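Brick library gets its colours sorted before the October reopening

Anyone who has ever tipped out a box of mixed building bricks and gone looking for one particular orange piece will have some sympathy with the folk at the Graltulier toy library, where the big sort-out of the brick collection has finally reached the orange.

The library has been lending out bricks by the tub for years now, and they have come back (as bricks do) in all sorts of company. Over the summer Dorothy Lambert, who runs the lending desk, decided enough was enough and had every tub emptied, all 37 of them, so that the whole lot could be put back together by colour. Families who borrowed a tub last winter and found themselves with half a castle and most of a fire engine will be glad to hear it!

The method is a simple one and has worked nicely so far. A colour goes into a wide blue tray, where the pieces can be spread out and seen properly, and a little green bin sits up against the end of the tray. Square bricks, long thin ones and the flat plates all go in together at first, and are only divided by shape once the colour is right. Dorothy says the flat plates are the worst for hiding, especially underneath the long ones.

"I thought orange would be quick, as we never seemed to have much of it," she told us over a very welcome cup of tea. "Then Finlay Chisholm brought back a carrier bag his grandchildren had left behind the settee, and that was the end of that."

Red, yellow and white are already done and back on the shelves, with fresh labels written out by Trevor Pickering. Green and black are still to come, along with a large box of wheels and windows that will need a day to itself.

The library reopens in October, at ten in the morning, and there will be squash and biscuits. Tubs can be borrowed for 27 days at a time, and returns of long-lost bricks, in any colour and any condition, are warmly invited before then.

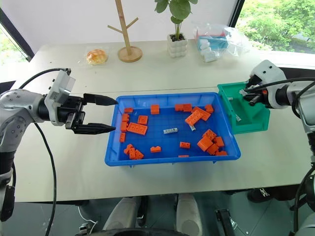
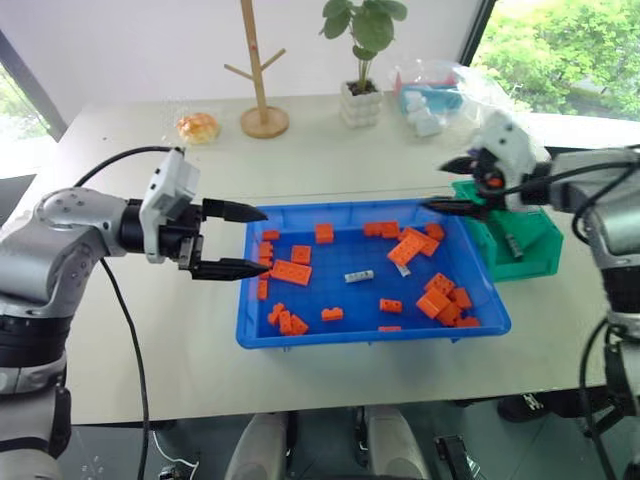

Orange bricks spread out in the blue tray, with the green bin beside it.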